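Programme Cevana : la collecte d'exemples se poursuit

Engagée en octobre par Ornico et son partenaire Novent, la campagne de collecte destinée au système d'apprentissage Cevana compte désormais 400 séquences de saisie validées. Elles portent sur 78 objets courants, de formes et de textures volontairement disparates.

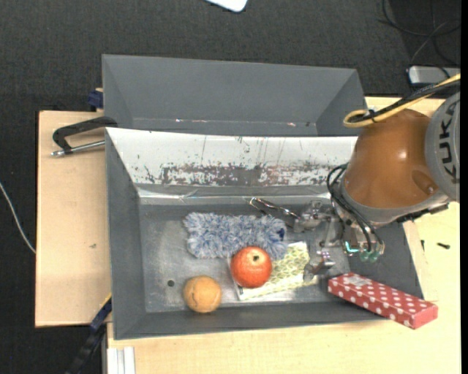
Poste de collecte : le bras KUKA au-dessus du bac avant.

Chaque séquence est relue avant son versement dans la base commune – les prises manquées sont conservées et annotées au même titre que les autres. Un lot de 10 objets supplémentaires sera introduit lors de la prochaine phase, conduite sur le site de Kaewsai. Les équipes souhaitant proposer des articles sont invitées à se rapprocher de la coordination du programme.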